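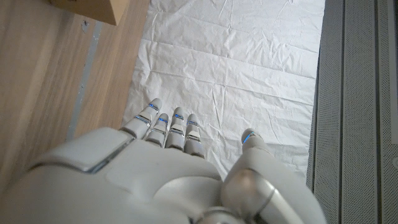
A robotic hand from Plellari, fingers extended over a creased white sheet.

April 19, 2025 — Plellari is opening its hand-teaching library to outside labs, and we can't wait to see what people do with it! The library holds 1687 demonstrations, all recorded by operators steering the hand by remote control.

"You move your own fingers and the robot follows — after some 200 tries you stop thinking about the controls," said Marlene Queiroz, who leads teaching at Plellari.

Labs can request access starting in May. A second set, recorded with Siklow, is under way.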